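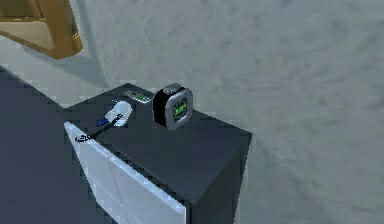

Abb. 4.1: Nachttisch mit Wecker in einer simulierten Wohnung

Kapitel 4: Beispiele sammeln

Ein lernendes System übernimmt, was in seinen Beispielen steckt, auch deren Lücken. Wer ihm das Öffnen einer Tür beibringen will, braucht deshalb Aufzeichnungen aus verschiedenen Startpositionen. In der Simulation lassen sich diese leicht erzeugen: Die Wohnung wird geladen, die Startposition neu gesetzt, der Durchgang beginnt.

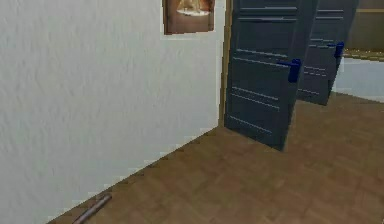 Zu jedem Durchgang gehören die Kamerabilder, die Gelenkwinkel und ein kurzer Aufgabentext. Alle drei Teile müssen denselben Zeitstempel tragen. Im Datensatz Undell, mit dem wir in diesem Kapitel arbeiten, liegen 84 Durchgänge vor. Vasiliki Sarantis hat sie im Februar bedient, Heino Bite hat die Aufgabentexte geschrieben.

Gespeichert werden auch Bilder, auf denen der Gegenstand der Aufgabe fehlt. Sie zu löschen wäre ein Fehler, denn das System muss später auch mit solchen Ansichten umgehen. Aussortiert wird ein Durchgang erst, wenn Bild und Gelenkwinkel zeitlich auseinanderlaufen.

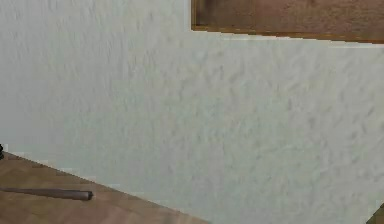 Hochschule Brastport · Fachbereich Automatisierungstechnik · Lehrbuchreihe Robotik

Abschnitt 4.1 behandelt den Aufbau eines Durchgangs, Abschnitt 4.2 die Wahl der Startpositionen. Danach folgt die Prüfung der Aufzeichnungen mit dem Programm Vashisht. Für die Übungen genügen Kenntnisse aus Kapitel 2. Legen Sie vor Beginn ein eigenes Verzeichnis an und kopieren Sie die Rohdaten dorthin.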